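4. Living with the Andura kit

4.1 What comes in the box and what we asked of it

By this point in the paper you've seen the spec comparison, so I'll skip most of that and talk about what the Andura kit was like to work with day after day. We bought ours through the regular Plumimmont web store, at the regular price, and it showed up in November with the gripper, the wrist camera, a pair of spare finger pads and a printed quick-start sheet (the sheet is fine, the fold-out wiring diagram is tiny). Plumimmont sells the kit to small labs and to people who want to collect their own manipulation data at home, and that second group is the one I had in mind all the way through. I wanted to know if the thing holds up on a kitchen table, with whatever light the window gives you.

So our main task was color sorting with toy building bricks. Orange bricks go in one bin, yellow bricks in another, and the bins sit right next to each other so a sloppy release gets punished. We ran 300 episodes of this over 19 sessions, all with the stock finger pads and the stock camera mount. I know brick sorting sounds a little easy after the cable work in Section 3, but it's a surprisingly mean test for soft fingers! Bricks have hard corners, they land studs up or studs down or on their sides, and a pad that grabs a flat wall nicely can slide right off a row of studs.

4.2 The wrist view

The camera is the part I expected to complain about most, and I ended up liking it more than the gripper. It looks down past the fingertips, so you get both the fingers and whatever they're reaching over in the same shot, and there's very little fiddling to do once it's clamped. Figure 4 shows the wrist view over the two bins, with yellow bricks in the green bin and orange bricks in the yellow one. 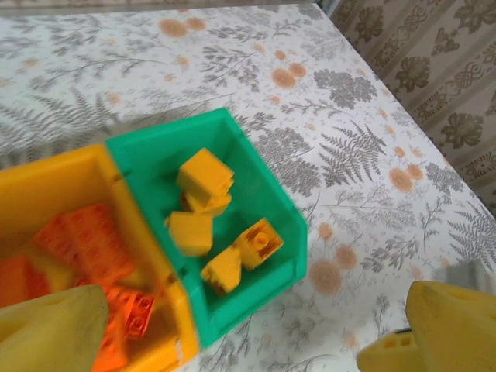

Motion blur is my one real gripe. When the arm swings between bins at the default speed, the bricks smear, and the labeling tool that ships with the kit gets confused on smeared bricks. Dropping the travel speed one notch in the settings menu helped a lot, and I'd suggest anybody working by window light do that on day one. You can also shorten the exposure, but then the inside of a bin goes murky and you've traded one headache for another.

Color was a happier story. We worried that yellow fingers, yellow bricks and a yellow bin would all run together for the segmentation step, and for the first two sessions they kind of did. After we ran the color calibration (it's buried under "advanced" for some reason - please move it, Plumimmont) the masks came out much cleaner. The patterned tablecloth bothered the software less than I'd feared. Todorova, the open-source segmentation package we used as a baseline, had more trouble with the flower print, and kept wanting to call the round orange blossoms bricks.

4.3 Finger pads and wear

The pads are soft and matte, and they pick up scuffs fast. I don't mind scuffs. What I do mind is that the manual gives no guidance at all on when to swap them, so we made up our own rule, which was to change pads whenever we logged 4 slips in a single session. The Erbridge gripper from Section 3 has a printed wear line on the pad and I missed it badly. Plumimmont rates the Andura pads for 3000 closes, and we didn't run long enough to check that number, so take it as the company's claim and nothing more.

Grip on studded faces was decent. Grip on an upside-down brick, with the hollow side facing up, was worse than I'd like - the fingers tend to close on the thin outer wall and tip it. Approaching from a corner works better, and after I started teaching it that way the retries felt a lot less frequent. We didn't score the two approaches separately, and I wish we had.

4.4 Would I buy it again?

For tabletop work with light, graspable stuff, yes. Setup took me one evening, the camera mount stayed put between sessions, and the recording software only crashed when I asked it to export and preview at once. For anything heavier than toy bricks I'd look at the Erbridge first, even though its camera is an extra purchase and the bracket is a pain to align. The cost breakdown for both kits, spare pads included, is in Section 5.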